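Edge-glued board

An edge-glued board, also called a laminated panel or solid wood panel, is a flat piece of lumber made by joining narrow strips of wood side by side along their long edges. It is used for cutting boards, shelves, tabletops, drawer parts and work surfaces.
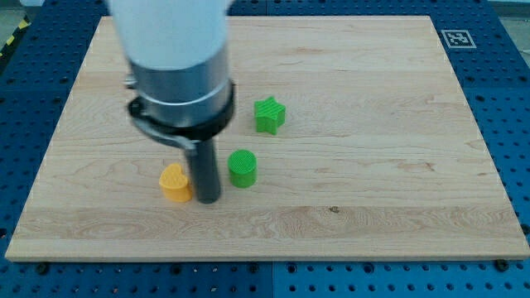

The strips, known as staves, are normally laid with the grain running in the same direction. Boards with full-length staves have seams only along the sides of each strip. Finger-jointed boards use shorter pieces joined end to end as well, and the end joints may be visible on the face or hidden on the edge, depending on how the cutter head is set.

Materials

Hardwoods used for the purpose include maple, beech, birch, oak and rubberwood. Pine and spruce are common where low weight or low cost matters more than surface hardness. Staves are sorted by color before gluing, although some variation between neighboring strips is usual. Pale woods tend to darken or yellow with exposure to light, and a board kept partly covered may develop a visible outline.

Knots are classed as sound or unsound. A sound knot is firmly joined to the surrounding wood and is generally accepted in middle grades. An unsound knot is loose or decayed and is cut out or filled. Swirling grain often occurs near a knot, where the fibers have grown around the base of a branch. Dark streaks may come from minerals taken up by the tree, or from staining after felling.

Manufacture

Lumber is dried, planed on all four sides and ripped to width. Glue is applied to the edges and the staves are pressed together in a clamp carrier or a heated press. After curing, the panel is sanded flat and trimmed to size. In home workshops the same work is done with bar clamps, with the bars placed alternately above and below the panel to limit bowing.

The direction of the growth rings is often alternated from one stave to the next. This spreads cupping across the panel as a series of small waves. Makers who value appearance sometimes ignore the practice and choose the best face of each stave instead.

Edges

The edge of a board may be left square, rounded over or faced with a separate strip, called lipping. A strip glued across the ends of the staves must allow for seasonal movement, as wood swells and shrinks far more across the grain than along it. A breadboard end does this with a tongue and groove, usually fixed only at the center. Lipping that runs parallel to the staves needs no such allowance.

Care

Boards used with food are commonly treated with mineral oil. Those used as craft or play surfaces are more often varnished or left bare. Both faces should receive the same finish - a board sealed on one side takes up moisture unevenly and is likely to cup. Light scratches can be sanded out along the grain, starting with 100 grit paper and moving to finer grades. Boards should not be soaked, and are best dried standing on edge with air reaching both faces.

See also

Butcher block
Cross-laminated timber
Plywood
Wood grain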